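The table my aunt wouldn't sell

So I have finally finished clearing Auntie Etelka's house, and I have Thoughts. Mostly about tables.

If you've been reading for a while you'll remember that she moved into the flat near my cousin Veronika in March, and that I very breezily offered to "pop over and sort the last few bits". The last few bits! There was a whole dining room in there. There were 12 soup plates and no soup spoons. There was a drawer with nothing in it but rubber bands and the guarantee for a Vinero coffee grinder that I don't think any of us ever saw in use.

And there was the table. If you ever came to lunch at Etelka Szekeres's house you will know the one – long, brown, heavy as a cow, bought from a shop called Rácz that closed before I was born. Every birthday I can remember happened at it. I did my homework on it when Mum was working lates, and I learned to play cards on it (badly, and for money, which Mum never found out about until, well, now. Hello Mum).

My plan was to sell it. I'm not made of stone but I live in two rooms, and it doesn't fit in either of them. I rang a man who buys furniture and he came and looked underneath it for a long time with a torch, breathing through his nose, and offered me 105 pounds. For all of it, chairs included! I said I'd think about it and then went and sat in the car and ate a whole packet of ginger biscuits.

When I told Etelka, she went very quiet on the phone and then said, "And who will he give it to?" As if it was a dog. I said I supposed he'd sell it to somebody with a big kitchen. She said people with big kitchens don't eat in them. I had no answer to that.

So no sale. Next idea was to have it cut down, and I'd like to thank Levente Kun for talking me out of this one. He used to do joinery for a living and he came round with his tape measure and his own sandwiches. He said you could take a good bit off each end, certainly, but then the legs would be in the wrong place and you'd bark your shins on them for the rest of your life. He also told me off for cleaning it with the kitchen spray. I'd been so pleased with how it smelled, too.

What he did show me was how to wax it properly. Thin coat, soft cloth, go with the grain, then go away and leave it alone for longer than you want to. I am terrible at that last part. I kept going back in to touch it, so there's a thumbprint near one corner now that I've decided is mine to keep. We left the marks, by the way. There's a ring from the Christmas punch and a long scratch that three of us have been blamed for over the years, and Levente said he could sand them out if I wanted. I didn't want.

It's going to Chantelle's. Chantelle Molefe, for anyone new, is my oldest friend, and she has just bought the house with the enormous back room and nothing whatsoever to put in it. The van cost more than the furniture man had offered me, which Veronika thinks is the funniest thing she has ever heard. Etelka has been promised a seat at the end nearest the door, where she always sat so she could get at the oven. There's no oven anywhere near Chantelle's back room but I'm choosing not to raise it.

I'm now completely unable to walk past a table without having a look at it. In cafés, at the dentist's, I'm the woman with her head tipped sideways, looking at the grain. Corinne says I need to get out more. Corinne collects egg cups, so I'm not sure she's in a position to talk.

Anyway, the move is a week on Saturday if the van turns up. I still need to find four blankets and somebody with a good back, so if that's you, get in touch – there will be lunch, and you already know what we'll be eating it off. And if anybody has a use for 12 soup plates, please, I beg you.
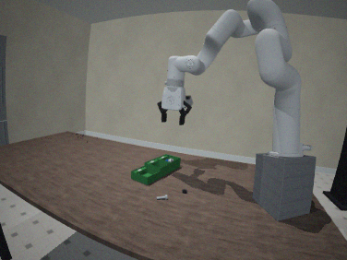
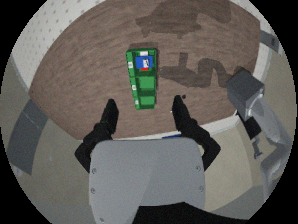
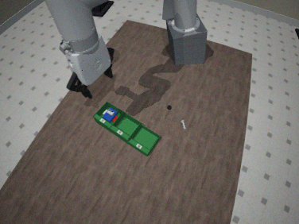

Brown tabletops, all three.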